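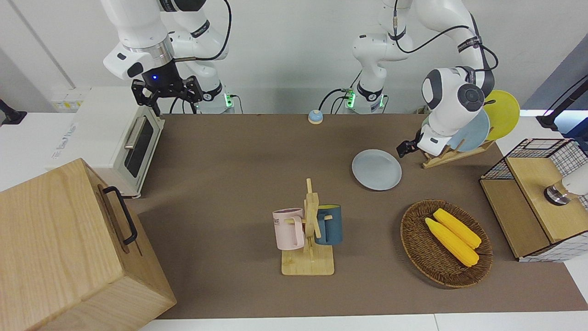 Trirnton Community Meals: progress report, November

The grant from Drutia paid for two things in this period: the lunch club and the new evening cookery course. Both are running. We served 1,283 lunches, up on the last period, and the waiting list for the Demissie Road site has been cleared.

The cookery course started late – the gas check at Tuvedetti Hall had to be redone – and we lost two sessions. Obsa Worku has added them to the end of term. All 50 places are taken. 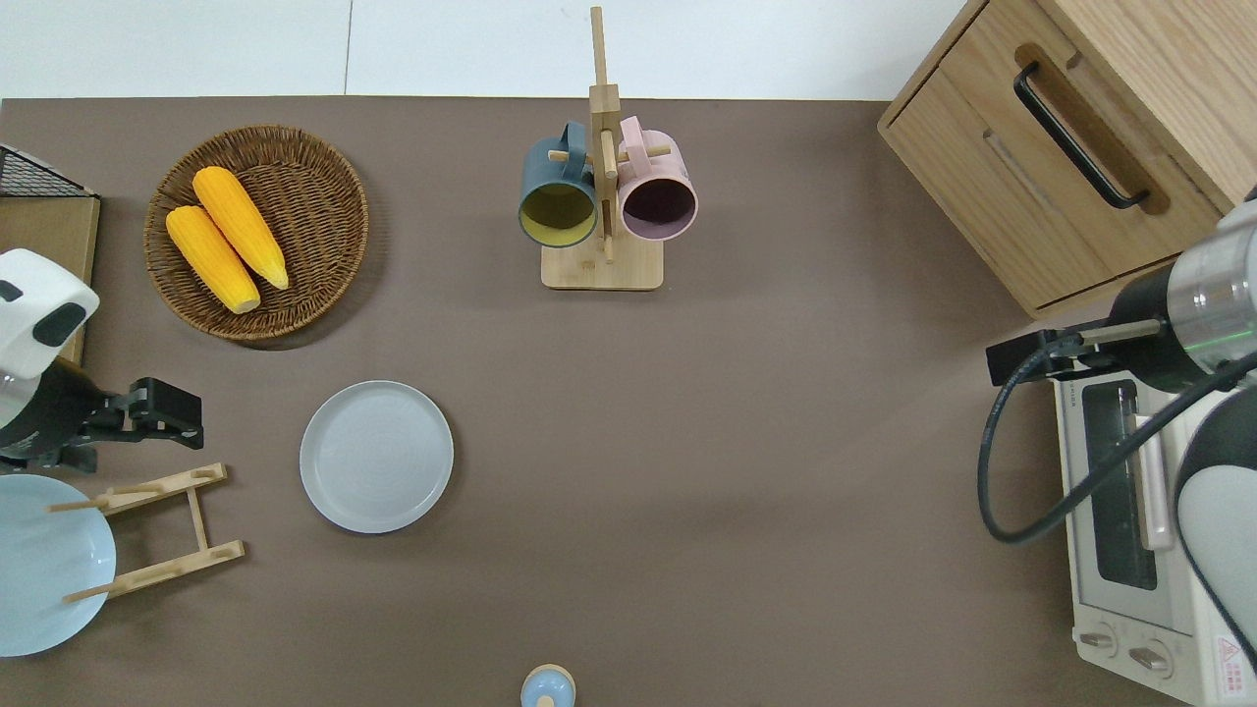 Corn cobs in a wicker basket.

Food costs rose again. Beril Yalçınkaya has moved our vegetable order to a local grower, and we expect to save almost £800 by the spring. Meat and dairy stay with the present supplier until the contract ends.
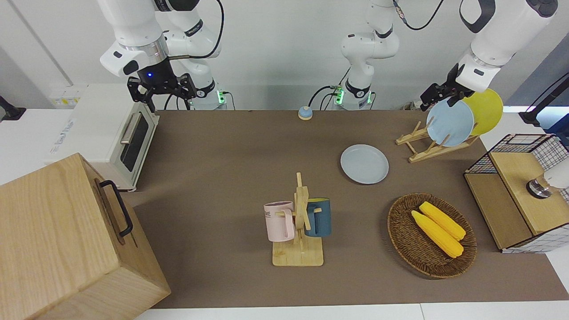 A light blue plate above the brown tabletop.

Still to do: renew the hygiene certificates for five staff, replace the hall fridge and agree dates for the summer course. We would like to move the unspent travel money to the fridge – please confirm if this is allowed.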